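How We Taught Our Club Arm to Do the Toast Task (and How You Can Too!)

A few of you wrote in after our Saturday open house asking how the breakfast table demo works, so I finally sat down to type it up. I help out with the robotics club at Erano, and toast was our big project for the term. You'll need an arm with a parallel gripper, a wrist camera, a toaster, two plates in different colors and a lot more bread than you think.

Step 1. Set up the table

Pick a plain tabletop and keep it that way. We use brown, with one light blue plate and one white one, and the colors really help when you're squinting at wrist footage later on. Leave the toaster unplugged! The whole task is about moving bread, so there's no need for heat at all. Put a bit of tape under the toaster feet too, or the arm will shove it sideways the first time it misses.

Step 2. Choose your bread

Fresh sandwich bread is awful for this. It squashes, it sticks, and the kids start eating it. Leave the slices out overnight so they firm up a little. Stale bread does shed crumbs like crazy, so keep a brush handy and give the table a sweep between sets.

Step 3. Record your demos by hand

This is the long part. One person drives the arm, one resets the table, and you swap every 20 minutes or so (driving makes your shoulders ache, trust me). Start each run with the fingers wide open and the plate between them in the wrist view, then go up and over to the toaster. Go slowly. If you rush, the model learns to rush, and then you get bread on the floor.

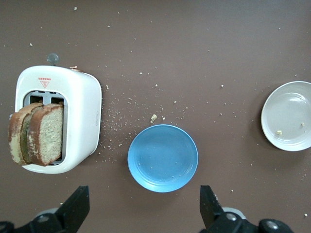 Move things a little between runs. We shifted the plates a couple of inches each time and changed the way the bread leaned, and that helped a lot more than any setting we fiddled with. Valentyna Marchuk, our most patient driver, did 70 runs in one afternoon and still wanted to keep going – I made her stop for pizza.

Step 4. Throw out the bad ones

Watch everything back before you train. We ended up with 2,223 short clips in our folder, which we named Mikon for reasons lost to time, and plenty of them were junk. Toss any run where the driver bumped the toaster or let go too early. Keep the ones with a small wobble and a good recovery, those are gold!

Step 5. Train, test, repeat

Let it train overnight and try it the next day with somebody's hand near the stop button. Our first version pinched the crust and tore the corner right off. Closing the fingers more gently fixed most of that – also, grab the slice by its flat faces, never by the edges.

If your gripper keeps slipping, check the finger bolts before you blame the code. Ours had worked loose and we lost a whole evening to it.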